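Gripper Trials Working Group – Minutes

Meeting held Monday, 20 Dec 2021, 2 p.m., small meeting room, Buchanan building

Present: Urszula Marciniak (chair), Roman Kubiak, Maja Duda, Thodoris Theodorakopoulos
By phone: Mieczysław Duda
Minutes: Maja Duda

Stills from the garment session were passed around before item 1 and are attached.

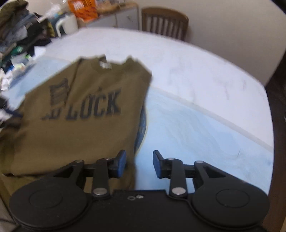
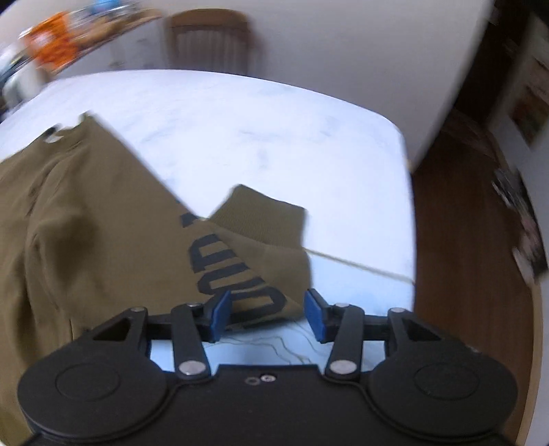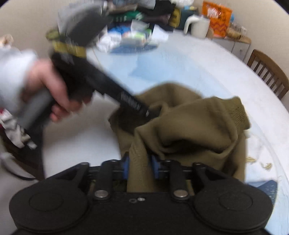
Sweatshirt hem between the blue pads:
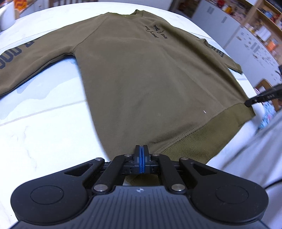 Photos: gripper cameras, Edmont garment session. Selected by R. Kubiak.

1. Minutes of the last meeting

Accepted with one change. Under "Mounts," the spare bracket went to Roman, and Thodoris would like it known that he has never had it.

2. Garment session, first impressions

Roman opened and was plainly delighted. The aim was to find out whether the hand-held grippers could cope with heavy, soft clothing after all those weeks on dish towels, and he thinks the answer is a strong yes. The sweatshirt was the star of the day. Fleece is thick enough that the pads get a real bite on it, and the ribbed parts (cuffs, waistband) are even better. He asked everyone to look at the last still, where the fingers are closed on the cloth at the hem with a fold tucked under the jaw. That is the grasp he has been hoping for since the fall!

Maja agreed about the hem but was less sure about sleeves. When a sleeve lies across the body, it is easy to take two layers when you only want one. She could feel the difference through the handle but doubts that a controller could, at least with what we log now. Urszula asked whether finger opening alone would tell us. Thodoris said it might on fleece and almost certainly would not on T-shirt cotton.

Mieczysław wanted to know how tiring the work was. Roman said the first batch is fun, the second is fine, and by the third your wrist has opinions. Agreed to cap a sitting at 19 folds and then swap operators.

3. Pads: soft blue against Plilter

Thodoris presented the pad comparison. The soft blue pads did better on every garment he tried, and by more than he expected. The Plilter pads are harder and keep their shape, so they are good for pinching a single edge off a table, but they let go of fleece once the weight of the garment comes onto them. The blue ones hang on. They also pick up lint quickly, and grip drops off when they are dirty. A wipe with a damp cloth brings it back.

Roman asked if we could have one of each on the same gripper. Thodoris had tried this at home on a pillowcase and called the result "weird but promising." Everyone wanted to see it. He will bring it in January.

Mieczysław pointed out that harder pads would last longer and that we have no wear figures for either kind. True. Nothing decided on which to order until we do.

4. Camera view

General agreement that the wide lens was the right call. Having both fingers and a good stretch of table in view at once makes the recordings so much easier to follow, and Urszula, who was not at the session, said she could tell at a glance what was being held in the close grasps.

Two worries. First, blur. Quick lifts smear the cloth, and in the first still you can see some of it on the T-shirt. The third has a good deal more on the left side, where the other gripper is. Roman thinks a shorter exposure would fix most of it. Maja thinks people should also just slow down a bit, herself included. Both will be tried.

Second, pale tabletops. Thodoris has found that the tracking drifts when there is little pattern close to the gripper. He would like to leave ordinary household things within view and never clear a room for a session, as the background gives the tracker plenty to hold on to. Urszula was very happy with this, as tidy rooms were never what we were after.

5. Two hands or one

This took up most of the meeting and was the liveliest part. Maja has been pushing for two-gripper work and felt the session made her case. With one gripper you can drag, lift and pinch, but squaring up a sweatshirt takes forever. With a second one holding the side, the cloth stays put while you work the hem.

Roman was won over, mostly. His remaining doubt is the sync between the two recordings. We came away with 3684 clips, and he found 11 where the left and right clocks disagreed by enough to matter. He would like a sharp tap of the fingers together at the start of every clip, so there is something to line up by. Thodoris said the new firmware should handle it without tapping. Roman said he would believe it when he saw it – and will tap in the meantime.

Mieczysław asked what happens when the grippers get in each other's way. Maja said they do bump, mainly at the collar, and that coming in from the side with one and from the hem with the other helps a lot. She will write up a half page on approach angles.

Agreed: two grippers will be the normal setup for clothing. One gripper stays in use for small items.

6. Asari arm

Urszula reported that the Asari arm is booked for the second half of January. The plan is to fit it with the same fingers and pads and run the hem grasp first, as it is the one we all trust. The controller choice is still open. Thodoris has the simple position controller running and would like to start there. Roman would love to go straight to the force-based one. After some back and forth it was agreed to run both on the same garment, same grasp, and compare.

Mieczysław reminded the group that the arm's wrist plate does not match our bolt pattern. Adapter needed. He has a drawing and can get it cut at Edmont.

7. Any other business

Larger garments: Maja would like coats next. Roman would like anything but coats. Left open.

Storage: the shared drive is filling up. Please remove test clips after checking with Thodoris.

Urszula thanked everyone for a terrific session and said the results were well ahead of where she thought we would be by year's end.

Actions

Thodoris – bring mixed-pad gripper in January; start a wear log for both pad types
Roman – try shorter exposure; set aside the clips with clock mismatch
Maja – half page on approach angles for two grippers
Mieczysław – wrist adapter for the Asari arm
Urszula – confirm arm dates and send them to all

Next meeting: January, date to follow from Urszula.

Meeting closed at 3:40 p.m.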